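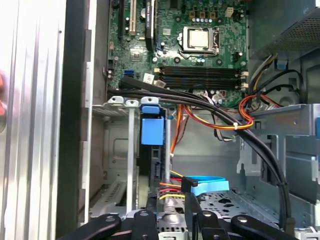 Alby Paewai wrote in the margin of the first draft that connection time at Andeck should be measured from the moment the doors open, since the posted arrival time means very little to a passenger with a suitcase. The measurements were redone on that basis, and the figures below replace the earlier ones.

Search this site Go

Connections at Andeck Station
Project report, March 20, 2022
Nikau Hinds and Pranab Ekanayake

1. Background

Andeck is a junction station on the line from Wanda to Boychuk. A single-track branch leaves the main line east of the platforms and ends at Jerkitz. The station has an island platform for the main line and a bay platform for the branch. The two are joined by a footbridge with stairs. An elevator was added later at the Wanda end, a long walk from the bay.

Branch trains are timed to meet main line trains from Wanda. The scheduled connection is six minutes. If the main line train is late, the branch train may be held for up to two minutes, after which it must leave to keep its path on the single track.

2. Method

We recorded 79 main line arrivals on school days. For each one we noted the time the doors opened, the time the last connecting passenger reached the bay platform, and the time the branch train left. Times were taken from one watch, set each morning against the station clock. Arrivals with no connecting passengers were kept in the delay figures but left out of the walking times.

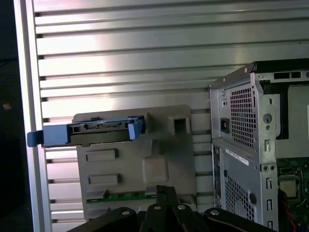

Does the branch train wait for every late arrival from Wanda? It waits only when the signaler has been told of the delay before the branch train's departure time. A delay reported after that does not change anything at the bay.

3. Results

Of the arrivals recorded, 11 led to a missed connection. Most of these fell in the late afternoon, when trains toward Boychuk run closest together and a small delay is passed from one to the next. Morning connections were more reliable, although the trains were fuller.

Passengers using the stairs reached the bay in time whenever the main line train was on schedule. Passengers using the elevator did not always do so. The elevator route goes back along the full length of the island platform, across the bridge, and then along the bay platform to the train. 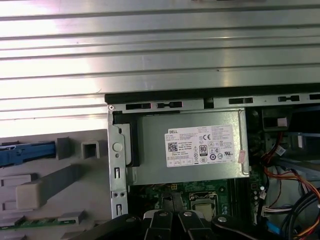 Figure 3. Power supply unit with Dell specification label.

Rain made a difference we had not planned for. The outer end of the island platform has no canopy, and on wet days passengers stayed near the stairs, which slowed everyone leaving the train. We did not record weather for the first set of arrivals, so no rate is given.

4. Limits of the data

The survey covers one season and one direction. Connections from Jerkitz toward Wanda were not measured. The July timetable has extra branch trains and a longer connection, and the results should not be applied to it. Ansel Abernathy checked the arithmetic; Murray Tamihana lent the platform plan used for the walking distances.

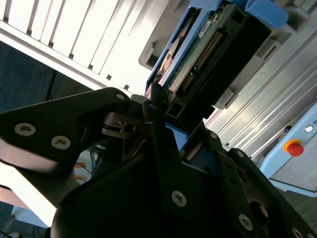
5. Proposed changes

The branch departure could be moved later by two minutes in the late afternoon only. The turnaround at Jerkitz is long enough to absorb this without a change to the return trip. A sign at the Wanda end of the island platform should show the elevator route to the bay. Moving the stopping point of the main line train toward the stairs was also considered, but the platform plan does not show where the signal sight lines fall, and we have left it out.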